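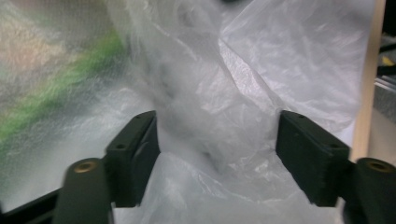 Vol. 21, p. 861

Opinion > Gaming Regulation > Licensing

The licensing bill now before the Cernness assembly would let each betting operator set its own default deposit limit. I think the default should be fixed in the statute, and set low.

A default is the figure that applies when a customer does nothing. Most customers do nothing. An operator that chooses the figure therefore chooses, in practice, what most of its accounts can lose in a month. Under the present draft, Nodeck could open every new account at 3696 a month and comply in full.

The Nismont rules take the other course. Every account opens at 600 a month. The customer may raise the limit, but the change takes effect only after a waiting period, and a reduction applies at once. The difference in timing matters more than the figure itself, and the Cernness draft is silent on it.

Lợi Quách has argued in these pages that a fixed default penalises the customer who can afford more. The cost to that customer is one form and a short wait. I do not regard this as a serious burden, and his article did not put a value on it.

His second objection is stronger. A low default may send some players to unlicensed sites, where no limit applies. The answer is enforcement against payment channels, covered in Part 4 of the bill. Part 4 should be passed first, and the fixed default should come into force in October.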